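Relatório de progresso – comparação de controladores e garras, projeto Orkasa
Para: Yuzuki Kinoshita, Fleltevmont
Período: até setembro

Resumo rápido, o detalhe vai na folha de cálculo.

Feito:
Garra Vullix de dois dedos – 2.000 ciclos completos, 1.313 com o controlador antigo, o resto com o novo. Falhas de preensão: 216, quase todas em peças de plástico liso. Com o novo o fecho é mais suave mas a resposta chega tarde quando a câmara de pulso está ligada. Ainda não sabemos se é do barramento ou do nosso código.

Garra de vácuo – só 200 ciclos. Pouco para conclusões. Ventosas de substituição encomendadas, sem data.

Câmaras: a fixa ganha em repetibilidade, a de pulso em peças pequenas. Calibração refeita duas vezes, a primeira ficou mal (erro meu na matriz).

Em atraso: teste de carga do braço. O Radomir Nikolaidis quer repetir a medição de folga no eixo 4 antes – concordo, mas empurra tudo uma semana.

Orçamento: dentro do previsto, tirando os cabos. Fatura segue á parte.

A seguir: separar o driver da garra do ciclo de controlo, registar os tempos em cada chamda e voltar a correr a série das peças lisas com as duas câmaras. 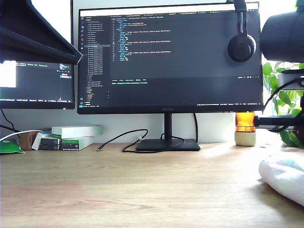
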